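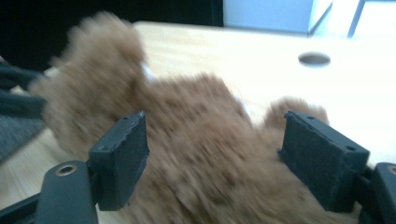

Toy drive back on at Utport, and it's soft toys first

By Farah Jugah

UTPORT – The Burkby toy drive is taking donations again, and the bears are first in line.

Sorting began Tuesday, October 3, 2023, upstairs in the Gallardo building, after a summer with no room to do it in. Gray carpet, pale table with a cable hole in the top, not much else. It used to be somebody's office. It'll do, organizers said.

Soft toys only for now. Puzzles, board games and anything that takes batteries will have to wait until March, when the drive gets the second room down the hall. Please don't leave them by the door in the meantime. People have been leaving them by the door.

The goal this time is 800 toys. Last year's drive ended on 56 bags, a lot of them half full, and about a third of what was inside couldn't be passed on. Split seams mostly. Missing eyes, pet hair, one rabbit that smelled strongly of gasoline.

So the check at the table is stricter. Each toy gets laid out flat and gone over from both ends. Head, ears, legs, then the seams along the back and under the arms. A gentle pull on the limbs to see if anything gives. Fur gets pushed aside by hand where it's long, as shaggy bears hide a bad seam very well. Anything with a small hole goes in the mending pile. Anything with a big hole goes back to the owner if there's a name on the bag, otherwise it gets cut up for stuffing.

Labels matter too. A toy with its sewn-in tag still on is much easier to place, as the tag gives the washing instructions and what the filling is. Families with allergies ask. Some of the places that take the toys won't accept one without it. If you have snipped the tag off at home, and plenty of people do, pin a note on with whatever you remember.

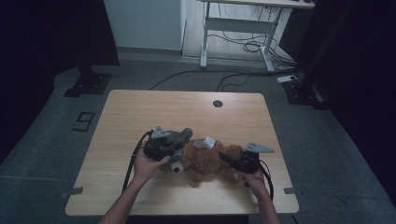

Wash everything before you bring it in. Cold cycle, inside a pillowcase, and let it dry all the way through. That last part takes longer then people think – a big bear can feel fine on the outside and still be damp in the middle two days later. Damp toys can't be bagged with the others. They get sent home.

No perfume, no fabric softener. No bows or ribbons either, they only have to come off again.

Sizes. Anything a child can carry is OK. The giant ones, the kind you win at a fair, are a problem as they don't fit in the van with the rest. Call first.

Helell, the laundry on the corner, is offering to wash toys at no charge for people who can't do it themselves. Limit is 2 toys per household. Drop them at the counter in a bag with your name and phone number on it, allow a week. Helell will hand the clean ones straight to the drive, so no need to go back and pick them up unless you want to.

Menders are wanted as well. Hand sewing, nothing fancy, you need to be able to close a seam so it stays closed. Thread is supplied, in browns and creams mostly. Bring your own needles if you're fussy about needles. There were 40 toys left over in the mending pile from last year and those come first, before any of the new ones get looked at. Work can be taken home.

Where the toys go: the children's ward, the two shelters on the east side and the school bus depot, where drivers keep a few on hand for the first weeks of kindergarten. The depot asked for small ones this year. The ward wants them new or as good as new, and washed again on arrival, so those are set aside in their own bags.

A few people have asked if they can get a toy back that was given by mistake. Yes, if it hasn't been sent out. Ring the building and describe it. "Brown bear" isn't enough, most of them are brown bears. Size, color of the nose, any patches, what the tag says if you remeber it.

Drop-off is at the Gallardo building side entrance, weekday afternoons. Ring the bell and wait, it's a long flight of stairs. Parking in the back lot is fine for ten minutes or so but don't block the loading bay. Clear bags if you have them – black ones got mixed up with the trash last year and two were lost that way.

No drop-offs on weekends. The side door will be locked.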